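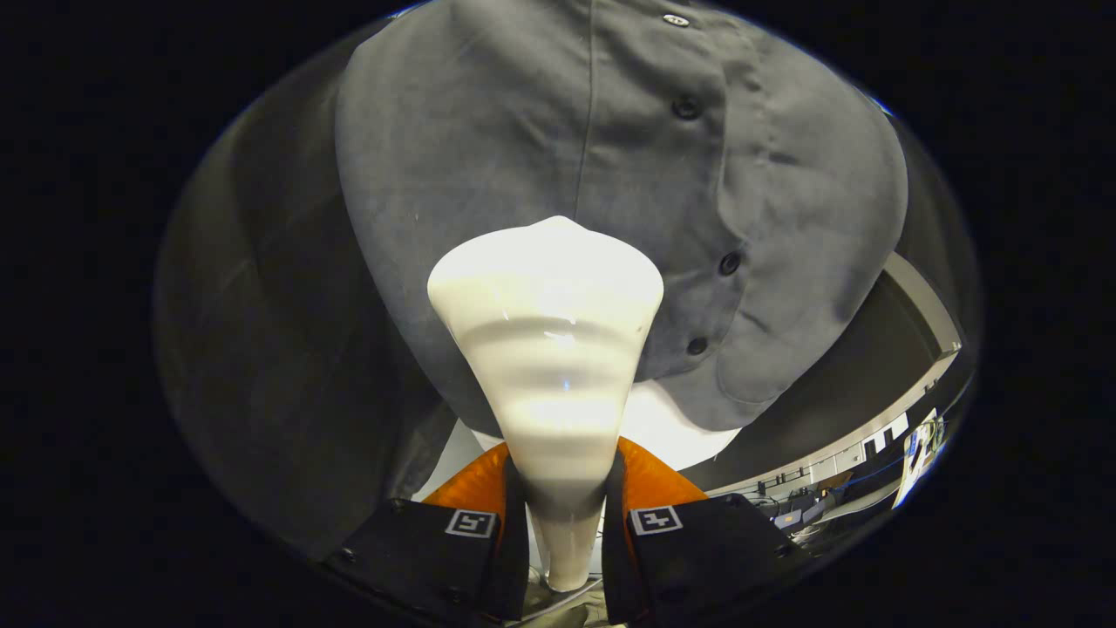 Pillel is looking for people to help with ironing, folding and button repair

Pillel is a small clothing care workshop in Hembridge. We take in shirts, uniforms and table linen from offices and guesthouses, and we send them back clean, pressed and with all their buttons. From August we will work also for the Tefera guesthouses, so our team must grow. We search for three persons for the pressing room and one person for mending.

What you will do

Most of the work is button-up shirts in cotton. You check each shirt for stains, missing buttons and open seams before it goes to the press. You iron collar, cuffs, sleeves and body, and then the shirt is folded or put on a hanger, as the customer has asked. Between the buttons you must go slowly - a broken button costs us more time than a wrinkle. The mending person replaces buttons with ones of the same size and color, closes small holes and repairs pocket edges and hems.

In the last year we finished 1,354 orders. In a normal week the pressing room handles 585 shirts, and one person at the press does 115 of them when she or he is trained. We do not expect this number from you in the first weeks.

Who we are looking for

You like to work with your hands and you can stand for several hours. Experience in a laundry, a hotel or a tailor shop is welcome, but for the pressing room it is not necessary. For the mending place we ask that you bring two or three pieces you have repaired by yourself. You should understand simple written English, as the order cards are in English. Many languages are spoken in our workshop and nobody will correct your grammar.

What we offer

Part-time contract, 100 hours per month, in morning or afternoon shift. The first month is paid training, on the same wage as afterwards. We pay the bus ticket from Brindside. There is a small kitchen with coffee and tea, and you can wash and press your own clothes at the workshop without cost.

How to apply

Please write a short letter, half a page is enough, and tell us which shift you prefer and when you could begin. You can leave it at our front counter or give it to Miłosz Pietrzak, who leads the pressing room. Questions about the mending place go to Kidus Alemayehu. We invite everybody who fits for a trial of two hours, which is also paid. Please wear flat and closed shoes for it.

Posted 2018-04-16. The places stay open until they are filled.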